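Old network gear gets second look at Plimlow

20 Feb 2018

Got a dead switch under the desk? Plimlow wants it. The reuse shop on Sauerland Street has started taking rack-mount network gear again, after a gap that goes back to October, and the first load is already in. 86 units. Most came out of the old Omumari office building, which is being emptied floor by floor before the new tenants move in.

Switches mainly. A few routers, some patch panels, a box of power cords that will take somebody a week to untangle. The shop says 80 of the units are complete, with covers on and screws in. The rest are for parts.

Quick rundown of how it goes. Gear comes in the side door, gets a tag, gets wiped down. Then up on the bench for a look at the ports and the rack ears, those metal tabs at the corners that hold the thing in a cabinet. Bent ears are common. So are missing ones. Ears go missing in moves more than any other part, the shop says, and they keep a drawer of spares, but sizes differ from maker to maker and even from year to year, so bring yours along if you need a match.

After that a power-on test and a reset to wipe the old settings. Anything that wont reset is pulled for parts. No exceptions on that one, and please don't ask.

Working switches go on the shelf with a price tag. Schools and clubs in the Tiltumitz district get first pick for two weeks, then it's open to all. Expect small office models to go fast. The big ones are a harder sell: heavy, wide, loud fans, and you need a cabinet or a very sturdy shelf. The shop is asking buyers to measure first. A full-size unit came back last time because it was too deep for the closet it was meant for.

What they'll take: switches, routers, patch panels, rails, rack ears, power cords if they are in good shape. What they won't: battery backups, anything with a swollen battery, printers (still no printers), old phones. Loose hard drives are also out for now, until the shop has a way of clearing them that it's happy with.

Drop-off is free up to 10 units. More than that, call ahead so they can clear some floor. Stack flat if you can, ports all facing the same way, and tape any loose screws to the cover in a bag. Don't write on the metal. Marker is a pain to get off the dark paint and the label glue is worse.

The shelves were paid for with a 300 dollar grant from the district and there is room for one more row before the back wall runs out. A cabinet would help too. If you have one going spare, two wheels or four, they want to hear from you.

Hours are the same as the rest of the shop. Use the side door for drop-off, the front steps are being redone and there's no ramp untill that's finished.

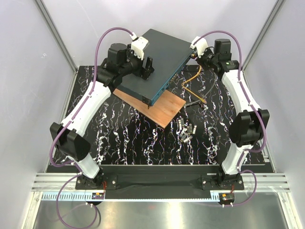
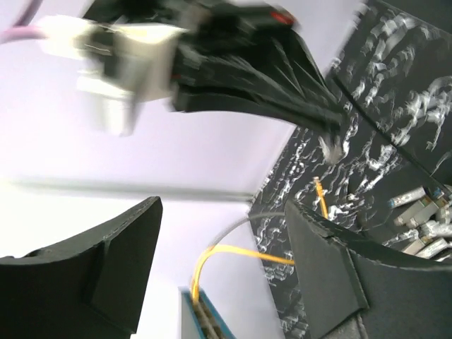 At the bench. The dark rack-mount unit is in the first picture, with a wooden board under its near end.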